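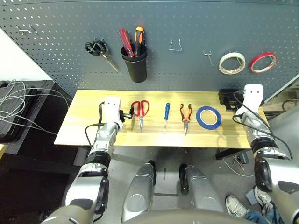 Scissors, screwdrivers and tape on the pegboard.

Keeping your opera records and singing scores in good condition at home

Saturday, January 18, 2025

I sing in the chorus of a small opera society in Foltedcombe, and at home I have a collection of 58 complete operas on vinyl, most of them bought second hand. With the years I learned, often by mistakes, how to take care of them with ordinary household things. I write down my tips for other lovers of the voice who have the same problem of too much music and too few shelves.

Cleaning the records

Dust is the enemy of a soft high note. Before each playing I pass a carbon fiber brush over the record for two or three turns, very lightly, and then lift it toward the edge. For a record from a flea market this is not enough. I prepare distilled water with one small drop of dish soap without perfume, wet a microfiber cloth and wipe always in the direction of the grooves. After this I wipe again with clean distilled water. The label in the middle must stay dry, so I cover it with a plastic lid from a yogurt pot, held with the thumb.

Let the record stand in a clean dish rack until it is fully dry. Do not use a hair dryer. I bent the third act of a very nice Traviata in this manner.

Boxes with broken corners

Old opera boxes nearly always open at the corners. Please do not repair them with clear office tape, it becomes yellow and leaves glue. I use a strip of linen book tape on the inside, and white glue applied with a thin brush. While the glue dries, put a sheet of baking paper inside the box and a few heavy cookbooks on top, and leave it for one night.

The libretto should be kept in the box, but if the staples have rust, take them out carefully with a butter knife and sew the pages with cotton thread. Three holes are sufficient.

Shelves

Records must stand straight, never lean and never lie in a pile. A full shelf of opera boxes is much heavier than people think, and my first bookcase from the year 2000 is now curved like a smile. I added a vertical divider in the middle of each shelf and fixed the bookcase to the wall. Keep the whole thing away from the radiator and from the window. In June the sun in my living room reaches the lower shelf, so I close the curtain on that side before I go to work.

Vocal scores

A vocal score has a hard life. It is opened at the same aria every evening and travels in a bag with a water bottle. Put the bottle in a separate pocket, or at least in a plastic bag with a knot.

For marking breaths use a soft pencil, 2B is good, and erase with a kneaded eraser. A new score that does not want to stay open can be trained: lay it on its back on the table, open a few pages from the front, then a few from the end, press gently along the middle, and continue until you arrive at the center. Two wooden clothespins hold the pages on the stand when there is a draft.

If a page gets wet, put kitchen paper on both sides and change it every hour. When it is almost dry, press the score under a weight.

Smell of cellar

Scores and boxes from a cellar can be put in a big closed container with an open bowl of baking soda. The bowl must not touch the paper. After roughly 3 weeks most of the smell is gone. My Gounod needed the double, and it still smells a little when the weather is humid.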